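Mimedine Opens Second Water Testing Laboratory in Hidness

HIDNESS – Mimedine, a regional provider of drinking water analysis, will begin accepting samples at its second laboratory in May. The site on Enache Street will serve private well owners and small water systems in the Flonduvau valley, who until now have shipped samples to the company's main laboratory.

The new laboratory has a capacity of 400 samples per week. Standard tests cover nitrate, lead, arsenic, hardness, pH and total coliform bacteria. Results for coliform are issued the day after the sample arrives. Metals are reported within seven working days.

"Bacteria samples have a short holding time, and shipping used most of it," said Emanuel Ardeleanu, laboratory director. "A local drop-off point reduces the number of samples we have to reject on arrival."

Mimedine tested more than 2,000 wells last year. Of these, 652 were in the Flonduvau valley, where many wells are shallow and draw from gravel beds close to farmland.

Sample bottles are free and can be collected from the front desk. Bottles for bacteria testing contain a preservative tablet and should not be rinsed before use. Samples must be kept cold and delivered within 24 hours of collection. The laboratory is closed on Sunday.

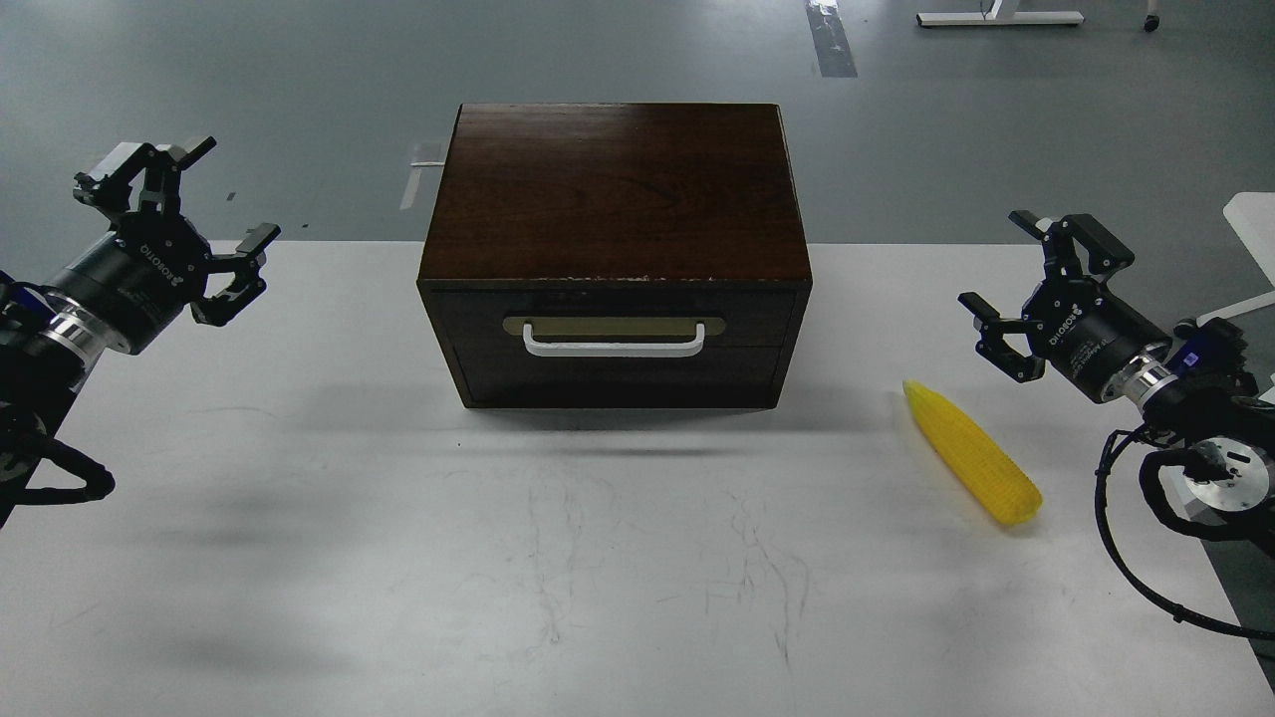

Customers with existing accounts do not need to register again – account numbers and prices are the same at both sites.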